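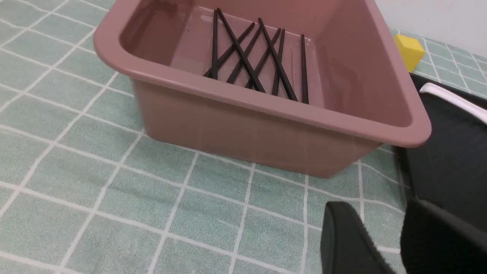 Jobs > Kitchen > Washing-up help

I'm after someone cheerful to help with the washing-up at my noodle suppers in Brornberg! We feed 40 on a Monday night and the chopsticks pile up fast – they all get washed by hand, in a basin, then dried and sorted into pairs. Start is 7 pm, tea and a big bowl of noodles included (pay too, of course). No experience needed, just ring me at Rankin Kitchen on extension 475 and we'll have a chat.

We use cookies. OK

© Rankin Kitchen | Contact | Back to top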